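Lernent Countertop Bag Sealer, 200 mm

Sold by Angelovski Packing Supply
Updated 10/25/18

The Lernent is a hand-operated heat sealer for small shops, market stalls and home kitchens. It closes polyethylene and polypropylene bags up to 200 mm wide. You set the dial, lay the open end of the bag across the bar and press the arm down until the light goes out. There is no warm-up time. The bar only draws power while the arm is down.

We have carried this model since February, when it replaced the older Conard unit. The body is the same length as the Conard, so it fits the same shelf and the same mounting holes. The arm is a little heavier and the cord now comes out the back.

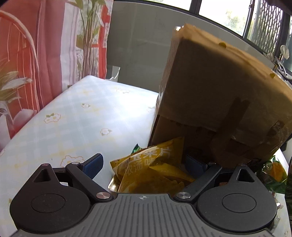
Bag material matters more than bag size. Thin clear poly seals at dial setting 2. Thicker stock and most printed laminates need 5 or higher. If the seal peels apart when you pull on it, go up one step. If the film shrinks or a hole opens along the line, go down one step. Do a few test seals on scrap before you start on filled bags, and wipe crumbs, salt and oil off the inside of the opening first.

Paper bags, cellophane and woven sacks will not seal on this machine. Foil-lined bags will, but test them first – some linings need more heat than the Lernent gives.

What is in the box
Sealer with cord attached
Spare heating wire
Spare non-stick strips (2)
Instruction sheet

Replacement parts
Heating wire, 200 mm, sold singly
Non-stick strip, pack of 5
Silicone pressure pad
Bags, clear poly, flat, pack of 100

The strip is the part that wears out. Change it when it turns brown or starts to stick. Unplug the sealer, loosen the screw at each end of the cover, slide the old strip out and lay the new one flat with no wrinkles. The wire lasts a good deal longer. Replace it if the light comes on and the bar stays cold.

Customer comments

"I repack rice crackers and dried fruit for the Saturday-morning crowd and seal over 200 bags before opening. Second strip so far, same wire." – Rajeshwari Nadar

"Works fine. The cord is too short for my counter." – Idun Midtbø 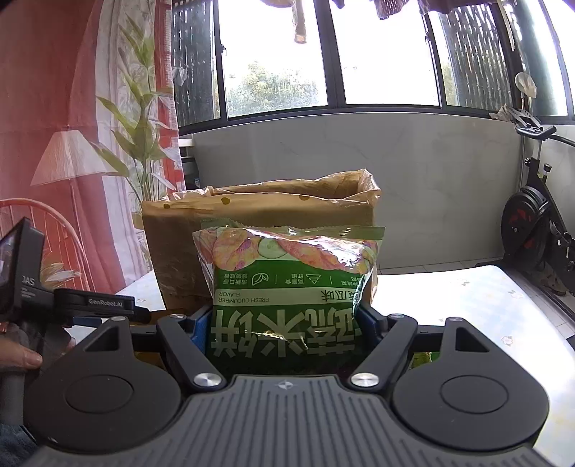
Ordering and returns

The sealer ships in its own carton. Parts ship flat in an envelope unless they are ordered with a machine. Unused sealers can be returned in the original carton. Wires and strips can be returned if the packet is unopened.

For shop accounts and quantity pricing, ask for Perihan Toprak. Questions about repairs go to Muthu Annamalai at the parts desk – please have the number from the underside of the sealer ready when you call.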